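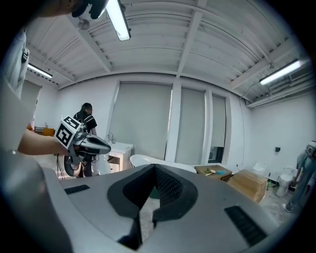 How long should a rewound motor sit before it gets tested and wired in?

Overnight, indoors, in the same room it's going to run in. Longer if it came off a cold truck. A cold winding picks up moisture from the air as it warms and the insulation reading drops for no good reason, then somebody calls the shop and wants to send it back.

Apr 27, 2022
By Fung-ping Au

Section 3. Putting a rewound motor back in service

Covers the Phelan pump motors on the Joren base, started through an Ovano soft starter. Old across-the-line starters are in the next section, don't mix the two. If your motor has a brake on the back end, stop and get the brake sheet first.

You need: insulation tester, clamp meter, low-ohm meter, dial indicator or laser kit, torque wrench, shim pack, Lollutach hand tach with a fresh strip of tape, the shop's test report. The report should be in the plastic sleeve tied to the lifting eye. If the sleeve is empty call Mpho Van Wyk at the shop desk and get a copy before you go further.

CAUTION: Lock out and tag the feeder, not just the Ovano. A soft starter that is off still has voltage on the line side, and it can leak some through to the load side too. Test for dead at the motor leads with a meter you have just proved on a live source. Prove it again after.

3.1 Before you lift it

1. Read the nameplate. Then read the shop's tag. Voltage, full load amps, speed, rotation, frame. All should match the motor that came out. If the shop changed the connection there will be a second plate riveted under the first one – use the second one.

2. Turn the shaft by hand. Smooth all the way around. A light drag from new seals is fine. A click or a tight spot is not fine.

3. Take off the shaft block if there is one. Painted red, bolted to the drive end. Put it in the parts bin with the bolts, it goes back to the shop.

4. Check the drain plugs. Lowest point of the end bells for the way the motor is mounted. The shop sets them for feet down. Wall mount, move them.

5. Look in the conduit box. Leads numbered, lugs crimped, no bare copper past the barrel. Nothing left in the bottom of the box.

Note: don't pick the motor up by the shaft or the fan cover. Lifting eye is for the motor only. If the pump or the base is bolted to it, sling the base.

3.2 Insulation test

Motor disconnected from everything. Ovano leads off, any capacitors off, any surge arrestors off. Never run this test through the soft starter, it will kill the power section and that isn't covered.

1. Tie the motor leads together. Tester between the leads and a clean bare spot on the frame. Scrape the paint if you have to.

2. Set the test voltage from the table on the shop's report. Don't guess it from memory.

3. Hold the test one full minute. Write down the reading and the winding temperature next to it. A reading with no temperature is no use to the shop.

4. Discharge the winding to ground. Leave the ground on at least four times as long as you ran the test.

A fresh rewind should come up well over 200 megohms. Most of ours read past 2,000 and the tester just shows over range, write down "over" and carry on. Under 200, don't energize. Wipe out the conduit box, make sure the lead ends aren't touching anything, test again. Still under, put a space heater on it overnight with the conduit box cover off and test again in the morning. Still under after that, call.

5. Now the winding resistance, lead to lead, all three pairs. Low-ohm meter, not the regular one. Compare to the report. What matters most is that the pairs agree with each other. One pair off from the others means a bad crimp or a wrong connection, and it's usually the crimp.

3.3 Setting it on the Joren base

1. Clean the pads on the base and the feet of the motor. Bare metal. File off burrs. Old shims go in the trash, not back under the feet.

2. Set the motor down, bolts in finger tight.

3. Soft foot check. Snug all the bolts, indicator on one foot, loosen that bolt, watch the needle. If it moves more than 2 thousandths, shim it. Do each foot in turn, then go round again.

4. Never more than 3 shims under one foot. If you need more use one thick one and a thin one. The slotted end faces out so the next guy can get it back out.

5. Rough align by straightedge. Leave the coupling apart, you need it apart for the bump test.

6. Torque the feet to the figure on the Joren base tag. Crossing pattern.

NOTE: the older Joren bases have jack bolts on one side only. Push from that side, pry from the other, and be gentle. Back the jack bolts off when finished. Left tight they push the motor over once it warms up and the alignment you just did is gone.

3.4 Wiring to the Ovano

CAUTION: Control power on the Ovano often comes from a separate panel. Lock out that one too. Relay terminals may be live from somewhere else again, meter them.

1. Confirm the connection diagram. Inside the conduit box lid on the motor. The shop redraws it if they changed anything, so go by the lid and not by the photo you took at removal.

2. Make up the leads. Bolts, flat washer, lock washer, nut. Lug to lug with nothing in between them. Tape, then varnished cloth, then tape. Follow the site spec if yours is different.

3. Ground wire to the ground lug in the box. Not to a cover screw.

4. Winding thermostats, if fitted, go to the trip input. Leads are marked P1 and P2. They are a dry contact, don't put control voltage across them unless the drawing says to.

5. Space heater leads are marked H1 and H2. They come on when the motor is off. That means there is live voltage in the box with the motor stopped, so put the warning sticker on the lid if its missing.

6. Close the box. Gasket in place, all the screws. Not two screws, all of them.

3.5 Soft starter settings

Settings are lost if the board was swapped. If it wasn't, check them anyway.

1. Power up control only. Feeder stays locked out.

2. Menu, then Motor, then FLA. Enter full load amps from the plate. If the shop put on a second plate it's that one.

3. Overload class. Leave as found unless the pump was changed. Write it on the sheet.

4. Start ramp. Phelan pumps, use the pump curve and not the plain ramp. The plain ramp works but it slams the check valve on stop.

5. Starts per hour, set to 3. The rewind can take more but the pump seal doesn't like it, and a limit on the starter is easier than telling every shift.

6. Phase loss and phase sequence both ON. Somebody turns sequence off every time there's a rotation problem. Turn it back on.

7. Save. Screen has to say SAVED. If you just back out of the menu it drops everthing and doesn't tell you.

3.6 Bump test, uncoupled

Two people for this. One at the starter, one where they can see the shaft. Coupling apart, key taped down or taken out, guard on or the area roped off.

1. Take off locks per the site procedure. Each person takes their own.

2. Call out. Bump the motor, start and straight to stop.

3. Watch the direction as it coasts down. Arrow is on the pump casing. Some Phelan motors have a one-way fan and there's a second arrow on the fan cover – both have to agree.

4. Wrong way, lock out, prove dead, swap any two leads on the motor side. Bump again. Don't swap on the line side or the sequence trip will catch you.

5. Right way, let it run up. Tach on the tape. Lollutach reading should sit just under the synchronous speed with no load on. Clamp each phase and write it down. No load amps should be even between phases and well under plate.

6. Run uncoupled until the bearing housings stop getting warmer. Hand on the housing is OK for a first idea, put a real thermometer on it for the sheet. Listen. New grease will churn a bit at first and then settle.

If it trips in the first second, check FLA was saved. That's most of them. If it hums and doesn't turn, stop at once, you have lost a phase. Don't try it again to see.

3.7 Couple up and final run

1. Lock out. Prove dead. Yes again.

2. Final alignment, with the pipe flanges made up. If the alignment shifts when the flanges are pulled in, the pipe is pushing the pump. Fix the pipe, don't shim it out at the motor.

3. Coupling in, bolts torqued, guard back on.

4. Open the suction, crack the discharge, start. Bring the discharge up slow.

5. Amps on all phases with the pump at its normal duty. Compare to the plate. Over plate, throttle back and find out why before you leave it.

6. Vibration reading at each bearing, all directions. First reading after a rewind is the one we compare to later, so take it with care and same spots as the paint dots.

7. Recheck foot bolts and coupling after the first full shift. Cold motor, locked out.

3.8 Paperwork

Fill in the green sheet. Insulation reading with temperature, winding resistance, no load amps, loaded amps, speed, vibration, settings. Initial it. One copy stays in the starter door, one goes to Mpho Van Wyk at the shop. The shop can't look at a warranty claim without it.

First regrease is due at 2,000 hours. Same grease as on the shop tag, don't mix types. Pull the relief plug before pumping and leave it out while it runs for a while, then plug back in.

Sheets for any motor started in May go on the new form. Old form is fine until then.

Next: 4. Across-the-line starters.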